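Skindeo planner - FAQ

Last updated 21/04/2021. Short answers, more to come when we get a minute.

What is Skindeo?
The planning and control layer we run at Flustness. Takes a grasp target from perception, gives back a joint path plus finger commands. No GUI yet. Config file and a terminal.

Which version should I be on?
The March one. Older builds still load but they read the hand limits wrong, so please don't.

How fast does the control loop run?
500 Hz for the arm. Perception is much slower, 60 ms a frame on a good day. The planner doesnt wait for it, it uses the last good pose and carries on.

Why does the planner refuse to go into a bin?
Usually the wall padding. Default is 27 mm all round, fine for a big tote, hopeless for a small one with a whole hand going in. Drop bin_pad and try again. Check the rim height as well, it's measured from the mat and not from the table top.

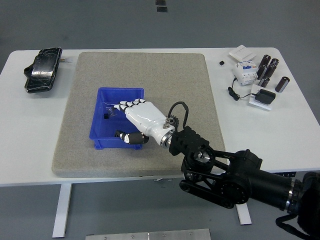 If it still refuses, turn on the verbose log and look for "thumb_link". Nine times out of ten it's the thumb. The collision model for it is fatter than it needs to be, fix is on the list.

Clear plastic parts don't show up. Bug?
Sort of. Depth drops out on anything see-through. Use the colour mask mode, slower but it gets most of them. Dark parts are ok if the exposure is up.

Can I use my own grasp data?
Yes. Same format as the Chmielewska set (3,080 grasps, comes with the install). Run the checker first, it catches flipped axes.

Does it work with the Poltitberg driver?
Yes, but start the driver before Skindeo. Other way round and it hangs with no error. Sorry, known isue.

Where do I report things?
The tracker. Attach the log and your config, both please.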